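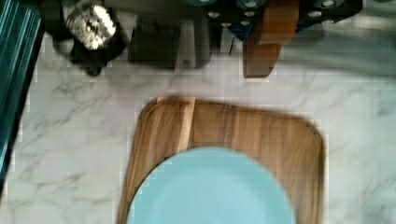

A home arm will never earn back the counter it stands on, somebody wrote under my last post, and I haven't got much of an answer. I've put 28 evenings into this one. The job is a plate on a board. Pick it up, put it down again. My five-year-old niece is quicker and complains less.

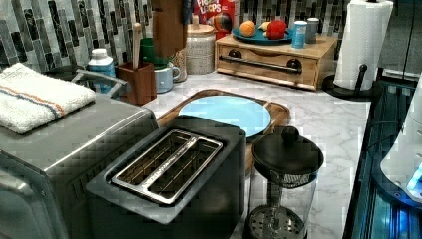 The Wurura kit promised "kitchen ready in 2 hours". Ready for whose kitchen? I spent longer than that on the cable run alone, and the Lanz clips still don't grip the way I'd like.
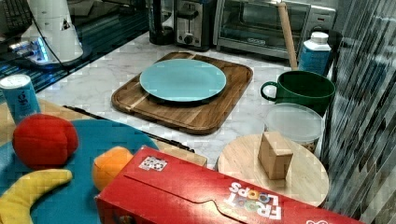 Page last changed: September, teatime

I've also gone off the idea of toy fruit as a test. Plush forgives a bad grip and a plate doesn't, so a good score on one tells me very little about the other.
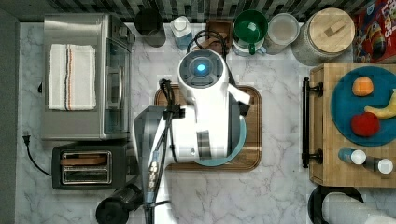 Next I'll slow the wrist down and redo the clips. If it still can't manage crockery by Christmas, the kit goes on the for-sale board.

2 comments

wiso_fan: Slow the elbow as well, mine overshot for weeks.

Trasaswood: How much do you want for it?

5 shares

Contact | © Counter Arguments | Back to top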